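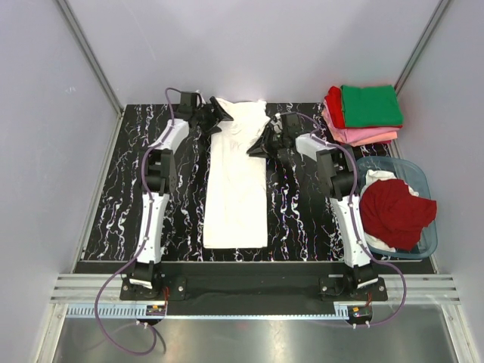
"A white shirt is the most difficult thing you can bring me"

Zuzana Jireš opens her laundry at six in the morning, when most of the street in Vamia is still dark. I came at half past seven and she had already drunk her second coffee. She is 43 years old and has washed other people's clothes for more than half of this time, first in a hotel, then in a hospital, and now in her own business, which she bought from the old owner, Radek Ondrejka.

I asked her first how a person decides to make a life from laundry. She laughed and said that a person does not decide it.

"I needed work for one summer. The hotel was looking for somebody in the cellar, where the machines were. I thought I will stay until September. But I liked it there. It was warm, and the women were singing, and at the end of the day you could see what you had done."

In the hospital it was different. The quantities were very big and she almost never saw the same sheet two times. She stayed there three years and says she learned discipline from it, but she missed having customers. When she heard that Mr Ondrejka wanted to sell, she went to him the same afternoon.

"He did not talk about the price. He gave me a tablecloth with red wine on it and he went to have his lunch. When he came back, the stain was nearly gone, and he said, good, now we can talk."

Mr Ondrejka is now 91 and he still visits the shop in June, when he comes to his daughter for the holiday. He checks the ironing, Zuzana says, and he is not always satisfied.
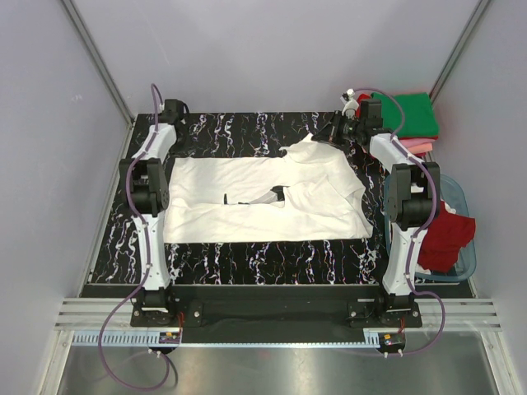 What people do wrong at home

I wanted to know which mistake she sees most often. She answered before I had finished the question.

"Too much powder. Always. People think that more powder makes it more clean, but the machine cannot rinse it out, and it stays in the cloth. After one year the white shirt is grey and they say it is a bad shirt."

The second mistake, in her opinion, is to wash everything too hot. For cotton which is not very dirty she uses forty degrees. She goes higher for towels and bed linen. Stains from sweat she treats before the washing, with a little soap and cool water, and she leaves them for one hour. She does not like bleach and keeps only one bottle of it, on the highest shelf.

"White is the most difficult colour, and customers believe it is the easiest. With a blue shirt you can make a small mistake and go home. With a white one, everybody sees it."

About drying she is also strict. She hangs T-shirts from the bottom hem, because the pegs leave marks on the shoulders, and she shakes every piece two or three times before it goes on the line. If it is shaken well, she told me, half of the ironing is already finished.

And folding? Here she became a little careful. Her colleague Lalit Pathak folds in thirds, along the length, and she folds in halves. They have discussed it for 14 years.

"Lalit is faster, I must admit it. But my pile is more straight."
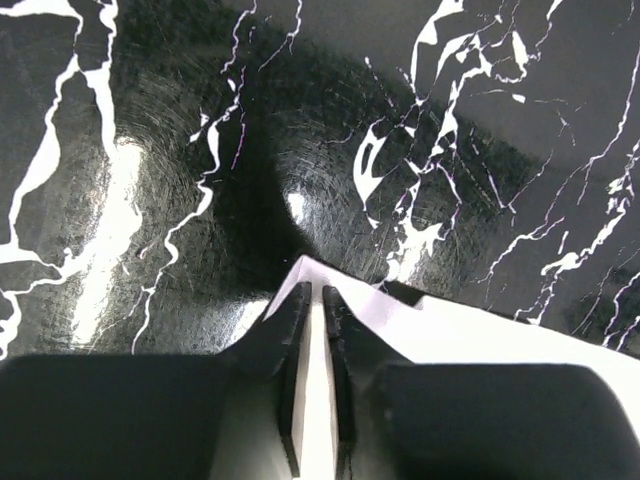
Mr Pathak, who was listening from behind the ironing board, said that the pile is straight only on the side where the customer is looking. He came to the shop when Mr Ondrejka was still the owner, and before this he worked for his uncle, who was a tailor. He does all the small repairs, the buttons and the opened seams, and he does not write them on the bill if they take less than five minutes. Zuzana knows about it and pretends that she does not.

The letter in the pocket

People forget many things in their pockets. Mostly there are coins and tickets, once a gold tooth. I asked about the most unusual one, and she told me about a letter in a winter coat which had been given in by a student, Akash Dixit. The coat was second-hand and the letter was not his. It was addressed to a woman in a town 2,182 kilometres away.

"We did not read it. Well, Lalit read the first line. Then we bought a stamp."

They put in a short note with the address of the shop. An answer came after some weeks, with a photograph of the woman and her sister, and it hangs now beside the door, next to the price list. The prices, she asked me to write, will stay the same until spring.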